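Gakside 오픈데이 다녀오신 분? 창문 여는 로봇 시연 질문이요

Sarmīte Žukauskas

5월에 Gakside 오픈데이 갔다왔어요. 오후 2시 타임. 제가 건물 설비 쪽 일을 해서 환기 자동화에 관심이 많거든요. 근데 사람이 너무 많아서 뒤에서 까치발 들고 봄. 설명은 반도 못 들었고요.

순서는 대충 이랬어요. 입구에서 이름표 받고, 컨베이어 있는 방 먼저 돌고, 그다음에 Hernatum 팀 방으로 이동. 거기서는 실물 팔 움직이기 전에 화면으로 시뮬레이션부터 보여줬어요. 로봇 손목 쪽 시점으로 나무 창틀 창문에 접근하는 거. 진행하시는 분이 같은 작업을 시뮬레이션에서 184번 돌렸다고 하신 것 같은데 그 뒤는 못 들었어요.

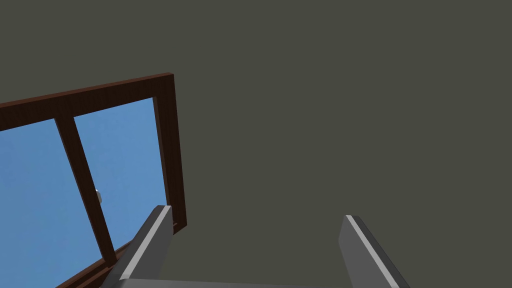 화면이 계속 기울어져 있어서 처음엔 어디가 위인지도 헷갈렸고요. 벽인지 천장인지도 잘 모르겠더라구요. 옆에 계신 분은 일부러 그렇게 돌려놓은 거라고 하시던데 맞는 말인지.

궁금한 건 이거예요.
손잡이 잡기 전에 왜 그렇게 오래 멈춰있는지. 고장인줄 알았음.
시뮬레이션에서 되면 실물 창문에서도 바로 되는 건지.
그리고 다음에 또 가려면 예약 해야 하나요? 이번엔 그냥 들어갔는데 동료가 같이 가고 싶대서요.

급해요 이번 주 안에 출장 신청서 내야 됨. 아시는 분 답변 부탁드려요

Normunds Liepiņa

저도 갔었는데 오전 타임. 재밌었어요 커피도 공짜고 ㅎㅎ 예약은 모르겠네요. 주차장이 좁으니까 차 가져가지 마세요. 저 나올때 앞차가 안 빠져서 한참 기다림

Raimonds Lukoševičius

Hernatum 팀이랑 예전에 잠깐 일했습니다. 지금은 Sinel에 있고요. 점심시간이라 짧게 씁니다.

멈춰있는 거: 고장 아닐 겁니다. 제가 있을 때는 접근 직전에 일단 정지하고 목표 위치를 다시 계산하게 해놨어요. 창문 손잡이 같은 건 작아서 몇 밀리만 어긋나도 헛잡습니다. 시연용은 더 느리게 돌려요. 관람객이 가까이 있으니까 속도 제한 걸려 있고요.

화면 기울어진 거: 손목에 달린 카메라 시점이면 손목이 돌아간 만큼 화면도 같이 돌아갑니다. 그날 세팅을 제가 본 건 아니지만 굳이 일부러 돌려놓진 않았을것 같네요.

시뮬레이션에서 실물로: 바로는 안 됩니다. 창틀 마찰, 경첩 뻑뻑한 정도, 조명 다 달라요. 저희 때는 실물 창문으로 58번 시험했는데 초반엔 손잡이를 놓치는 게 대부분이었음. 집게 압력 바꾸고 나서 좀 나아졌어요. 184번이 성공 횟수인지 전체 횟수인지도 꼭 확인해 보세요. 그 차이 큽니다.

건물 쪽 일 하신다니까 하나만 더. 환기 자동화만 필요하면 로봇팔 말고 창문 개폐기 다는 게 훨씬 쌉니다. 팔은 창문도 열고 다른 일도 시킬 때나 검토하세요.

예약은 두 명까지는 그냥 가도 되고 그 이상이면 미리 메일 보내야 했어요. 지금도 그런지는 안내데스크에 전화해 보시는 게 빠릅니다.

Sarmīte Žukauskas

헐 감사합니다!! 개폐기 얘기는 팀장님한테도 전달할게요. 저희 두 명이라 전화만 해보고 신청서 넣을게요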